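1 December 2024

Wet boots, cold hands, but the Jurkemgate transect is finished! All of it, top gate to the river end, which I honestly didn't expect when I saw the sky this morning. Writing it up while I can still read my own pencil.

The reserve extension goes public in January and Minero want the baseline layers before then, so this is mostly a record of what I walked and what still needs fixing. The new boundary takes in the old quarry shelf and the strip of wet woodland below it, and on paper that brings the whole reserve to 3,010 acres. My trace from today doesn't quite agree with the paper. The line on the council map follows the fence, and the fence on the ground has been moved at the quarry corner (fairly recently, the posts are still pale). I walked the fence and then went back and walked the map line as well, so we have both.

Went through five vegetation plots on the way down. Plots on the shelf are thin grass and moss with gorse creeping in from the north side. Lower down it's alder and sallow, very soft underfoot, and I went in over the top of my left boot at the second stream crossing. Please, whoever goes next, use the upper crossing! 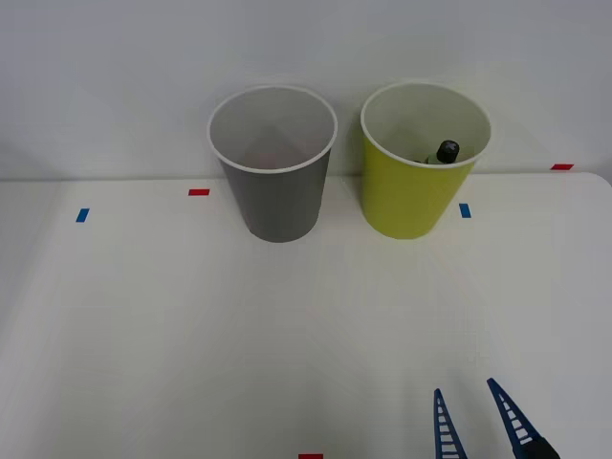
The soil in the wet woodland is lovely stuff, black and peaty right down past the end of the auger. I've put the depths on the plot sheets and left the colour column blank for the lower two because the light under the trees was hopeless and I'd only have been guessing. Somebody with better eyes can do it from the bagged samples.

Now the trail. Schumacher's plan has the new path coming off the car park and running 400 metres along the shelf before it drops to the river. The shelf part is fine, firm and level, you could push a buggy along it. The drop is another matter. Their line goes straight through the seep below the quarry face and I can't see a path lasting a winter there without boardwalk. There's a better way down a bit further east, along what looks like an old cart track, with a bank on one side and hazel on the other. I flagged it with orange tape as far as the first bend and ran out of tape.
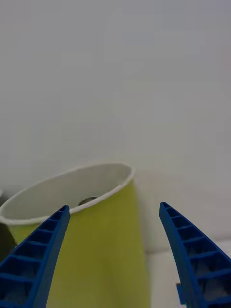 *Noman Tarar*

Back indoors now, second mug of tea. Loaded the GPS tracks into Jundau and it swallowed the morning one without a murmur, then refused the afternoon one. Same unit, same settings. I split the file at lunch, where there's a long gap with no fixes, and both halves went in, so I've left them as two tracks with the same name and an a and b on the end. If you merge them it'll draw a straight line across the river, so don't.

Also checked the three photo points from last winter. The one by the top gate is easy to find. The middle one has lost its marker post altogether, and I stood where I thought it was and lined up on the ash with the split trunk. Good enough for a comparison, I'd say, but it wants a new post before anyone repeats it. River end one is fine apart from brambles.

Saw a woodcock go up from the hazel, and heard what I'm fairly sure was a marsh tit (didn't see it, so it's not on the list).

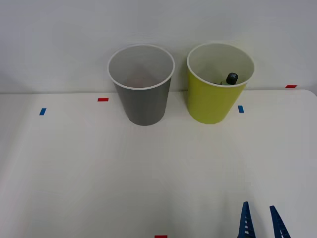
## Still to do

- Send both boundary traces to Minero with a note about the fence corner
- Ask Schumacher if the path line can shift east to the cart track
- New marker post, middle photo point
- More orange tape
- Soil colours for the lower two plots
- Dry out the auger bag, it's hanging on the back of the door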